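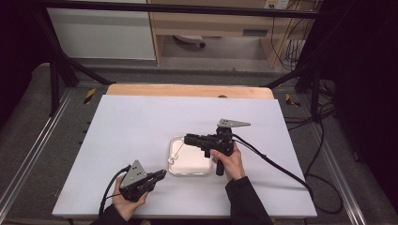

Thin white cord on the little square tray, looping into a small knot.

I keep one of these trays just for string, cord and short leads, and it has saved me so much hunting around! Mine lives in the hall drawer (top one, left side, under the stamps).

My neighbor Mirta Maldonado got me started. She used to sell yarn in Rurilville and she can't stand a tangle. Her first rule is to work on something pale and flat, with good light, and never pull. If you pull on a loop you get a knot, and if you pull on a knot you get scissors.

So lay the cord down and find one free end. Push slack into the knot from both sides till it puffs up a bit, then tease the end back out the way it went in. A blunt darning needle helps with the really stubborn ones. I once spent 40 minutes on a blind cord on a Sunday and I'd do it again.

For putting away, I wind anything thin in a figure 8 around my thumb and little finger, then wrap the tail around the middle twice and tuck it under. Thicker cord I just coil loosely and hold with a bread bag tie. Anything shorter than my hand goes in the jar for tying up tomatoes.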